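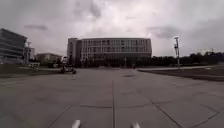 Notebook > Weathering > Paving slabs

May, Saturday, 7:40

Second round of water absorption on the slab offcuts. Meriem cut the set on the wet saw and left them in the oven overnight at the usual setting. Dry weights are in the binder, back pocket. One Rokow piece lost a corner in the clamp and is out of the set; I have not replaced it.

Immersion started 8:15. Tank at 26 °C, warmer than I want. The chiller is still set for the mortar bars and Radymyr needs it there until his run ends. Noted on the sheet so the numbers are not compared directly with the 2021 series.

Procedure as before: surface-dry with the damp cloth, weigh, return to tank. Readings at 2 h and 4 h, then next morning. Use the same cloth all the way through. Last time we switched to paper towel halfway and the curve has a step in it that is only the towel.

2 h: Belhaj pieces nearly flat already. Rokow still climbing. Sealed pieces (Prekus, two coats) lag as expected, except the one with the thin edge coat, which tracks the unsealed ones. Edges need masking or a third coat — ask Shireen which she used on the site panels.

4 h: Rokow slowing. Balance drifted between the first and last piece, so I re-zeroed and weighed the whole set again. Use the second column. First column struck through, still legible.

Freeze-thaw: cabinet is free after Santeri's cycle finishes. Saturated pieces go in on the lower rack, cut face down. Thermocouple 2 reads low and should not be used for control. Marwa has a spare.

Open items:
— standard joint sand or the polymer one for the bedded panel
— slip test on the sealed faces, wet only
— relabel the Belhaj offcuts, marker is coming off in the tank

Tank lid on, pump left running.

Filed under: absorption, concrete, sealers

Back to top | Contact the materials workshop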